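Trokport ouvre à Trirkisberg un atelier consacré au rangement et à l'emballage du mobilier

Trirkisberg, le 5 juin 2025 – L'entreprise Trokport annonce l'ouverture de son nouvel atelier de préparation du mobilier, installé dans l'ancien dépôt Fülöp. Le site accueillera les meubles de rangement destinés aux écoles, aux bibliothèques et aux services municipaux de la région, depuis leur réception jusqu'à leur expédition.

L'atelier prend le relais de l'entrepôt de Clarnemov, dont les capacités ne suffisaient plus à absorber les commandes de la rentrée. Il compte trois zones de travail : le contrôle des étagères, la protection des éléments fragiles et la préparation des départs. Au total, 2701 meubles doivent y être traités avant la fin de l'année.

La protection des pièces a fait l'objet d'une attention particulière. Les équipes disposent désormais de ruban adhésif en plusieurs largeurs, de film plastique transparent et de housses textiles, répartis au plus près des postes. Les consignes de pose ont été réécrites avec le personnel et affichées dans chaque zone.

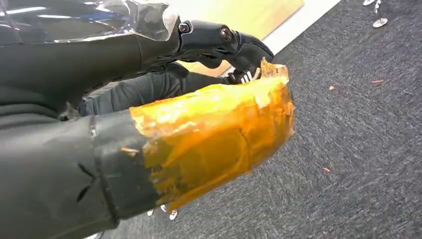 « Un meuble rayé à l'arrivée est un meuble qu'il faut reprendre, et c'est souvent la rentrée d'une classe qui s'en trouve retardée », déclare Emese Vida, directrice des opérations de Trokport. « Nous avons voulu que chaque poste dispose du matériel nécessaire et que les gestes soient les mêmes d'une équipe à l'autre. »

Les étagères en contreplaqué clair constituent l'essentiel de la gamme concernée. Elles sont vérifiées sur leurs chants et leurs angles, puis regroupées par établissement destinataire. Les rayonnages incomplets sont mis de côté et ne quittent pas l'atelier avant l'arrivée des pièces manquantes – une règle qui s'applique également aux commandes urgentes.

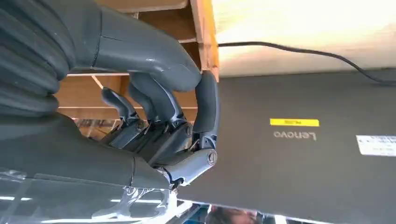

L'aménagement a été conduit par Zsolt Deák, responsable du site. Les travaux ont duré sept mois et ont porté sur l'éclairage, les sols et les quais de chargement. Dix postes ont été créés à cette occasion, dont trois réservés à des personnes en formation. Les salariés de Clarnemov qui le souhaitaient ont pu rejoindre Trirkisberg aux mêmes conditions d'emploi.

« Le bâtiment Fülöp était connu de tous ici, et nous tenions à lui conserver un usage industriel », précise Zsolt Deák. « Les anciens quais ont été remis en service et la circulation des chariots a été séparée de celle des piétons. »

Les premières livraisons au départ du nouvel atelier sont programmées pour le mois de juillet. Les établissements ayant déjà passé commande recevront un calendrier individuel par courrier. Les demandes de visite de la presse et des collectivités sont à adresser au service communication de Trokport, à Trirkisberg.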